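Pivar open day, simulation demo – notes and questions

torvald_k
November 2021
Went to the Pivar open day. The demo was a simulated pick cell, rendered from the wrist view, with Amedeo Orlandini at the console. Slots are addressed by printed labels, A1 D2 through A1 D4 on the rack we watched. He kept the clutter in on purpose.
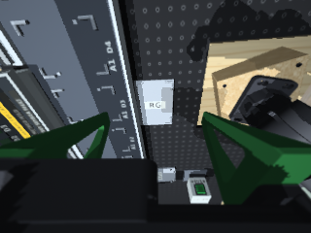

Re: Pivar open day, simulation demo

lathe_marks
Did they publish a success rate? A tidy render proves little about contact.

torvald_k
Orlandini quoted 500 grasps per overnight batch and no rate. I asked twice. He did say the box model is the one they use for tuning finger force, and that friction is set by hand.

lathe_marks
Set by hand, so fitted to the demo.

mm_per_rev
Disagree. Every sim starts with a guessed coefficient. We ran Vesow fingers against a Wikell load cell in July and the guess was 10 percent off, good enough to start from. The question is whether they check it afterwards.

torvald_k
He says they do, on 25 real parts. The box run is more useful to look at than the rack. Fingers close from both sides and the grid on the front face makes slip easy to read.

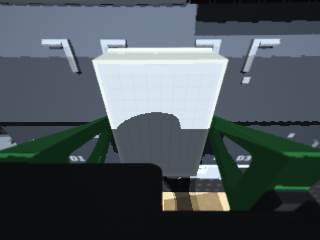

What I would still like is the contact log, with normal force per finger. Orlandini offered to send it to anyone who signed the sheet – I did, and will post it when it arrives.

lathe_marks
Fine. If the log shows 3 repeats with the same force curve I will withdraw the remark about fitting.

mm_per_rev
Ask him for the time step too. Wróbel got very different curves after halving theirs.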